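4.2 Materials and setting

The survey was run in the offices and shared rooms of three employers in the same business park: Pultamico, Skosora and Trillow. All three had moved to unassigned seating before the study began, and all three let staff rearrange furniture without asking. Across the sites, 1,455 employees were invited to take part. Each received a link to the questionnaire and a one-page sheet explaining what we meant by a shared surface: any table, counter or bench that is used by more than one person in a working week and is not assigned to any of them.

The definition took several drafts. An early version, prepared by Leinonen and Tawfik, left out meeting tables on the grounds that they are booked. Pilot respondents did not accept this. They pointed out that a booked table is still left in some state for the next group, and that most of their complaints were about exactly that. We put meeting tables back in and dropped a separate item on booking systems, which few people in the pilot had understood the same way.

The questionnaire had three parts. The first asked which shared surfaces the respondent used and how often. The second asked about clearing: who had last cleared the surface, whether the respondent had moved another person's belongings in the past month, and where those belongings had been put. The third presented short statements about ownership ("If something has been on a table for a week, it is fine to move it") with a five-point scale from strongly disagree to strongly agree. The statements were adapted from the household items in Benmoussa's earlier work on kitchens in shared apartments, with the wording changed to suit a workplace.

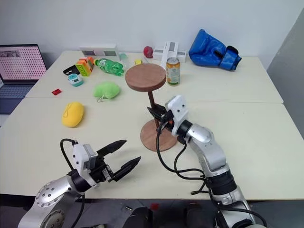

Figure 3. Two tables pushed together as one work surface.

Joined surfaces raised a problem for coding. Respondents were asked to name each surface they used, and people who worked at the same furniture often gave different answers about how many surfaces there were. Where two tables meet along a seam, as in Figure 3, some treated the seam as a border and reported two surfaces, while others reported one. The difference matters for the clearing items, because a respondent who sees one surface may describe the whole of it as cluttered when the small objects are spread over the rear table. We coded joined tables as a single surface if no respondent at that site had reported using one part without the other, and as separate surfaces in all other cases. Kouris and Lahlou coded the full set independently and settled disagreements by going back to the written comments.

A second coding decision concerned depth. When tables are joined front to back, the far side is harder to reach, and several respondents in the pilot described it as a place where things were put to be out of the way. We therefore added a yes/no item asking whether any part of the surface could not be reached from a seated position. Answers to this item were used as a control in the models reported in Section 5. We did not ask respondents to measure anything.

4.3 Procedure

The questionnaire opened in March and stayed open for four weeks. Reminders were sent twice, both times by the employer's own office manager and not by the research team. At Skosora the second reminder went out a day late — we found no difference in response between those who answered before it and those who answered after. Respondents could stop at any point and return later using the same link.

After the questionnaire closed, we invited 100 respondents to a follow-up interview, chosen so that frequent and occasional users of shared surfaces were both represented at each site. Interviews were held by phone and lasted between 20 and 40 minutes. The interviewer began with the surface the respondent had named first and asked for an account of the last time it had been cleared. Questions about rules, written or unwritten, were kept until the end so that they would not shape that account.

Interview notes were typed up the same day. We removed the names of coworkers and teams before analysis, and kept job titles only where they were needed to make sense of an answer, as when a receptionist described clearing a counter that she considered part of her job.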